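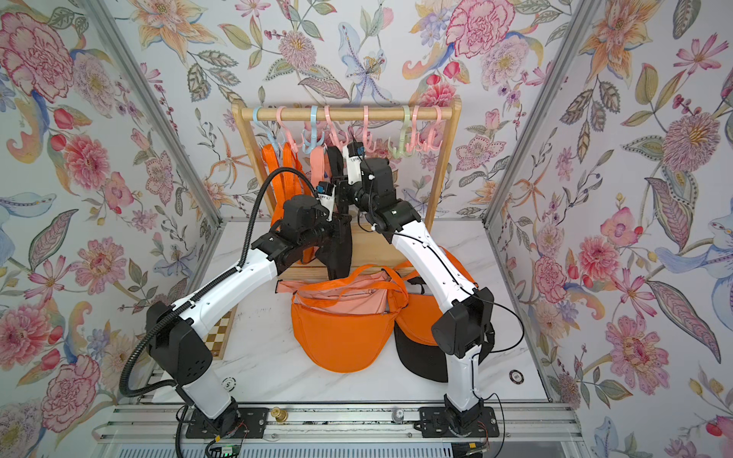

How do you hang a lot of bags with long straps on one small rail without the straps knotting together?
Give each bag a hook of its own, put the strap over one prong only, and let the body of the bag hang on the far side of the strap so the two lengths stay apart.

June, workshop notebook, bags and hooks

I'm writing that at the top because it is what Yolanda asked me, and it took me most of a morning and two mugs of tea to arrive at it, so it may as well be the first thing anyone reads. The rest is for whoever sets the rail up next (quite possibly me, having forgotten everything).

Started at 8 with the little wooden rack. It is a sweet thing, pale wood, one round bar across the top and a flat base, and I've grown rather fond of it. The plastic hooks go straight over the bar. We have them in pink, light blue and pale green, and I did begin the day with a plan to give each colour of hook its own sort of bag — pink for this, blue for that — but I dropped it before ten because I kept having to stop and remember my own system. The colours are cheerful and that's enough of a job for them.

The orange bags are the ones to watch. The webbing is broad and has a fine rib to it, and a broad strap wants to lie flat, which is lovely on a shoulder and a nuisance on a narrow prong. If it goes on with a half twist in it, the bag turns round to face the wall and then you're forever turning it back. I tried putting the strap over two prongs at once to spread it out. That held it flat all right, but getting it off again needed both hands and some muttering.
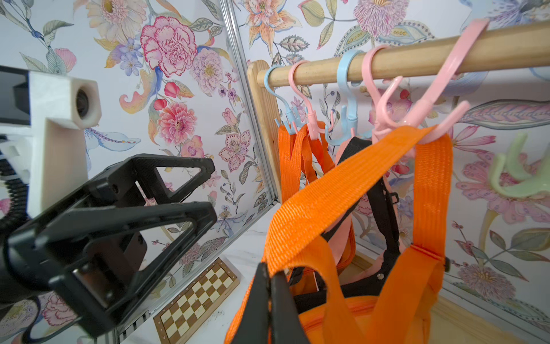
What worked better was to pinch the webbing a little way along from the hook, run it through the fingers until the flat side faces front, and only then lift it over. Slow the first few times and then quite soothing. It leaves one length coming down in front and the other dropping to where it's stitched to the bag, with a clear gap between them, and you can get a hand in there when you want to take the thing down again.

The buckles need a word too. A small plastic buckle will find its way into a neighbouring loop if you give it half a chance, and then two bags come away when you only wanted one. I've taken to sliding the adjusters along before anything goes up. Yolanda's view is that we should shorten every strap to the same length and be done with it, and she may be right, though I'd like to try it on the orange ones before we alter the lot.

Spacing next. I measured 6 cm between hooks to begin with, which looked very tidy with nothing on them and was hopeless once the bags were up, as the fat part of one bag shoves the next one along. I went to 8 cm and that is kinder, but of course you then run out of bar. My feeling is that the bulky bags should go towards the ends, where they can hang outwards a bit, and the slim ones can share the middle. I haven't properly tested this, so please don't take it as settled.

Taking down is its own little skill. Lift, clear the prong, then bring it towards you. If you pull before you've lifted, the hook rides up on the bar and everything beside it swings. I timed myself clearing and refilling the rail, for my own interest: 55 minutes with all the fiddling and note-taking, 40 when I'd stopped talking to myself.
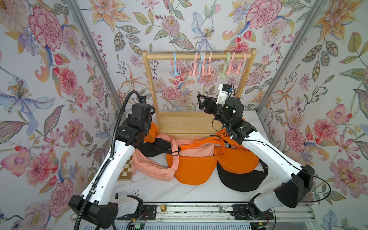
When bags come off I've been piling them on the marbled top with the straps looped over and trailing, and it does make trouble later. A heap is fine for a few minutes while you're thinking, but crossbody straps left in a heap plait themselves together, I swear they do, and you pay for it afterwards.

The flowery paper round the sides still pleases me every time I come in. Yolanda finds it a bit much first thing in the morning. I said it was like working in somebody's aunt's spare room and she said yes, exactly, and went to put the kettle on.

Still to do: try all straps at one length, starting with the orange. Try the bulky bags at the ends. Find out whether the drawer of spare hooks went over to Mazza with the other boxes, and ask for the green ones back if so. A dab of wax on the bar might help the hooks slide, or it might make them slide far too well, so test it on an offcut first.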